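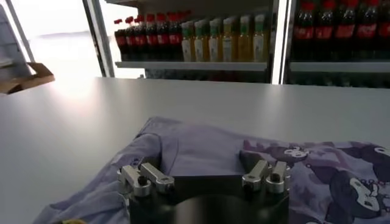
Re: Folding printed T-shirts for the swap table

Hello all,

Jasmina Spahić wrote:
> Has anyone got a decent way of folding kids' printed T-shirts? We've
> got 80 of them to get ready for the Wasville swap in February and mine
> all end up different sizes. The piles lean over by lunchtime. Also, do
> you fold the picture in or leave it showing?
> Jasmina

Picture showing, every time! If it's hidden, people pull the shirt out to see what's on it and you've lost your pile. I learnt that at Destbridge, where I spent most of the afternoon refolding the same dozen dinosaurs.

What I do now is start with the shirt face down on a bare white table (a cloth drags, and you can't see the hem properly on a patterned one). Smooth it from the middle outwards with flat hands, and give the collar a tug at both shoulders, as that's the bit that always creeps up and bunches. Then sides in to the middle, sleeves back on themselves, bottom third up, and fold once more to the neck. Turn it over and there's your cartoon.

The purple ones with the big print are a bit of a pain, I'll admit. Thick print doesn't like being creased, so try to get the fold below the picture if there's room. On the small sizes there isn't, and then I just do one fold across the lower half and leave it at that.

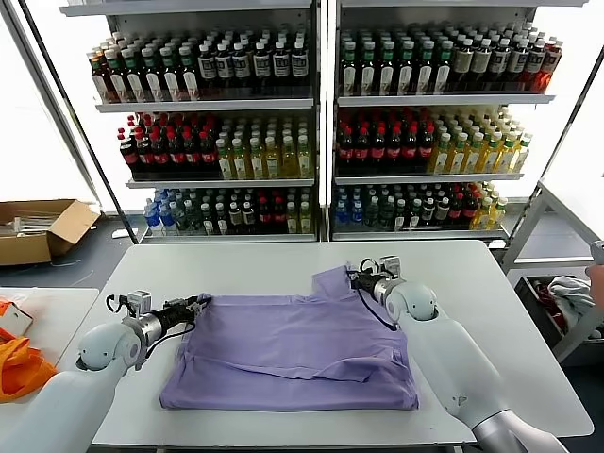
It does help to have someone on the other side of the table for the first few, one holding the shoulder and one the edge, until you've got your eye in. Krešimir and I got quite quick at it last time – not tidy, but quick.

As for the leaning piles, keep them to 6 high and turn every other shirt round so the collars aren't all at the same end. Clem swears by a bit of card cut to size and slipped out at the end. I find it slows me down, but if you want them all to match it's worth a go, and any old box will do for the card.

Do you want a hand sorting the sizes beforehand? I could do a morning, and I've still got the sticky labels from the coat swap (the ones for ages 3 to 4 have nearly run out, so somebody shout if they've got spares).

Milovan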